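## 4.2 Handing the washing-up over to the robot

From the May rota, kitchen staff at Goodwin no longer rack plates at the staff sink. They start the Plornex unit and deal with anything it passes back.

1. Clear the left basin.
2. Check that the drainer rack sits level in the right basin.
3. Select **Plates** on the panel and step back behind the line.

**Caution:** Do not reach over the rack while an arm is moving. Press **Hold** first.

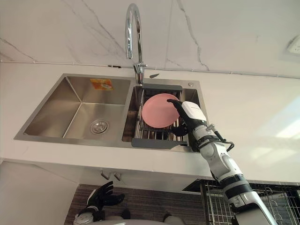

4. When the panel shows **Done**, press **Hold** and put the plates away by hand.

**Note:** Report stoppages to Ohemaa Dogbe, ext. 400.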